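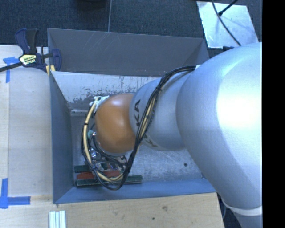 Drusstead open metal bin: four months in

Rating: 4 out of 5

It's a rectangular metal bin with no lid. I have now owned two of them, so consider me an authority. The first was a Fosex, which rusted at the corners by December and left orange rings on the floor that I am told add character.

The Drusstead costs $10 more and hasn't rusted yet. You can reach right into it from any side, and the rim doesn't take skin off your knuckles. It is loud, though. Drop in one bolt and everyone at Batcombe knows about it.

I took off a star for the price sticker, most of which is still there.

Essam Ait Ali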